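Engate Extends Household Data Program to Bedrooms and Laundry Tasks

Engate has moved its household data program into its second stage, the organization announced on Wednesday. The new stage covers the handling of clothing and bed linen in private homes and will supply training examples to Droltunus, the learning system that Engate has been developing for domestic robots.

The first stage of the program dealt with kitchens and dining areas. Participants recorded themselves setting out dishes, closing drawers and moving food containers from one shelf to another. According to Engate, that stage closed with 1182 accepted recordings. A further 851 recordings have been accepted since work on clothing began, and collection will continue through September.

Recordings are made in 17 homes. Each household receives a pair of hand-held grippers fitted with cameras, a charging unit and a printed task booklet. A participant holds one gripper in each hand and carries out the task using only the gripper fingers. The position of the fingers and the camera view are stored together, so that the learning system receives both what was seen and what was done at each moment.

Engate said that clothing had been left to the second stage on purpose. A cup or a box keeps its shape when it is lifted, and a small number of examples can cover most of the ways it may be picked up. A shirt or a pillowcase takes a different shape each time it is put down. Edges are hidden under folds, printed patterns are broken up, and the best place to take hold may not be in view at all. The first version of Droltunus, trained on the kitchen recordings alone, often closed its fingers on two layers of cloth when only one was wanted.

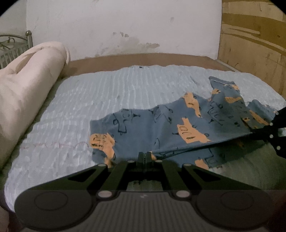 Clothing task in the second stage: a printed garment is handled on a bed with two grippers.

The task booklet for the current stage lists seven activities. They include spreading a garment flat, turning a sleeve the right way out, folding a towel, matching socks and drawing a sheet up to the head of a bed. Participants are asked to use their own clothing and linen and to work on whatever surface they would normally use. No special lighting is installed, and rooms are not rearranged for the recordings.

Each activity begins with the item dropped from waist height. The booklet instructs participants not to straighten it before picking up the grippers. If a grip fails, the participant is to try again without stopping the recording. Engate keeps such attempts in the collection and marks them separately, as they give the system examples of how a person recovers from a poor grip.

Review of the recordings is carried out by Clasalico, which also handled the kitchen material. Reviewers check that both grippers were tracked from start to finish, that the item can be seen for most of the recording and that the activity matches the one selected at the start. Recordings in which a face, a letter or a screen can be made out are returned to the household, which may delete them or agree to have the details blurred. A household may withdraw any recording until the collection is closed.

The most common cause of rejection so far has been loss of tracking when one gripper passes behind a raised fold of cloth or under a blanket. The booklet was revised during the summer and now advises participants to slow down when the two grippers are close together. Clasalico reported that fewer recordings have been turned back under the revised instructions, although bed sheets remain the most difficult item in the set.

Engate also addressed the matter of variety. Many existing collections of cloth handling were made on bare tables with plain, single-color fabric. Systems trained on such material may do well in the laboratory and then mistake a printed figure for a crease or a seam when they are used elsewhere. For this reason the program places no limit on color or pattern, and households have been encouraged to include children's clothing, striped towels and quilted bedding.

Testing of the trained system will take place at the Doãn workshop, where a robot with two arms will attempt the same activities on items it has not encountered before. The workshop has prepared a bedroom and a small laundry area for this purpose. Every activity will be attempted with garments of several sizes, and the results will be set against those of the version trained only on kitchen material.

The organization stated that it does not expect the robot to complete all of the activities at the close of this stage. Spreading a garment flat and folding a towel are considered within reach. Turning a sleeve the right way out calls for one gripper to work inside the fabric while the other holds the cuff, and the present number of examples for that activity is regarded as too small.

Participating households will receive a written account of the results, together with a list of their own accepted recordings. Equipment is to be returned to Engate in its original case when the collection period ends. Households that wish to remain in the program for a later stage may keep the charging unit and need only return the grippers for inspection.

A third stage, covering bathrooms and entrance halls, is under discussion. Engate has not set a starting date and said that applications from new households will open after the results from the Doãn workshop have been reviewed.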